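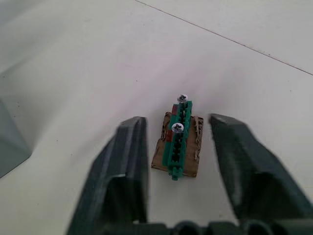
Preria Missed Grasps

Wrist camera clips of failed pickups, free to use for research!

What's in it
1,000 clips, 13 kinds of part. The terminal strips on cardboard are my favourites – torn edges, shiny screw heads, endless trouble.

Known fault
In 18 clips the gripper reported a hold with nothing between the fingers. Úna Brennan traced it to a bad zero on the force sensor after a restart. They're labelled false_hold, so please don't count them as successes.

Safety
Re-zero before every run and keep hands clear while homing.

Questions
Ask Archana Gautam. New failures very welcome!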